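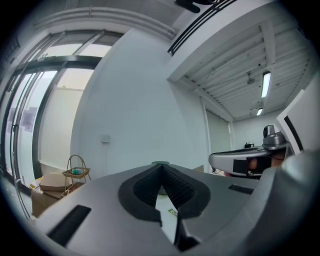
**Tegan Mahuika**, staff writer

Karthikeyan Ramasamy has spent over 4 months thinking about a white wall. "People ask when we're going to put something on it," he says. "I tell them May."

He runs the fit-out at Velia, where the walls, the beam and the slatted ceiling are all white, and the vent grille is black. Was that a choice? "It was an argument." He won.

The paint took 66 liters. His colleague Tayla Whitcombe wanted a green. "Sage," she says, still a little sore. "One wall. He looked at me like I'd asked for a fountain."

The light switch he calls "the artwork." Whitcombe has asked him to stop.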